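Section 4: Preparing Serum Samples for the Zestora Reader

Welcome back! If you have worked through the first three sections, your Zestora reader is unpacked, leveled and talking to the Lodhi software, and you are ready for the part most people bought it for. Take your time with this section the first time through. It reads longer than it works, and after a few runs you will hardly need it.

Before you begin

Have your serum tubes, a fresh Unon plate, the blue-capped dilution buffer and a clean box of tips within reach. Let the buffer come up to room temperature on the bench — cold buffer is the most common cause of those sloping baselines people write to us about. The kit is for research use only, so please don't use its readings to make decisions about anyone's care.

Steps

1. Thaw the serum tubes on ice. Please resist warming them in your hand, however slow the morning feels.

2. Turn each tube over gently a few times, then spin for 4 minutes at the setting printed on the kit card.

3. Look for a cloudy layer at the top. If you find one, slip the pipette tip beneath it and draw from the clear part.

4. Add 40 microliters of buffer to each well you plan to use, then add your serum. Change tips between samples, every time.

5. Press the sealing film down from the middle outward, and run a thumb around the rim.

6. Leave the plate in the covered tray for 17 minutes. The Lodhi timer starts when you click Rest, and it will chime when you can move on.

7. Peel the film back slowly, set the plate in the reader with the notched corner toward you, and choose Read Plate.

Caution: Treat all human serum as if it could carry infection. Wear gloves and eye protection, and put used tips and plates in your biohazard container.

Note: Sealed plates keep in the refrigerator overnight, but we don't recommend longer. Opened buffer is good for 14 days, so it helps to write the date on the bottle when you first break the cap. 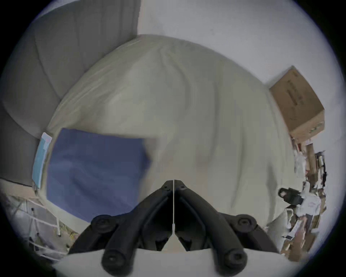
Flirkero wrote to our support page that their first plates looked fine in the outer wells and faint in the middle, and that pressing the film from the center, as in step 5, cleared it up on the next run. We were glad to hear it! If you still see faint wells after resealing, run the blank plate that came with the reader and save the result before you change any settings.

To save a result, open the File menu, choose Keep Run, and give it a name you will recognize in December as easily as you do today. The software adds the plate number by itself. When the green light on the lid goes steady, lift the plate out, close the lid, and go on to Section 5, where we set up your first standard curve.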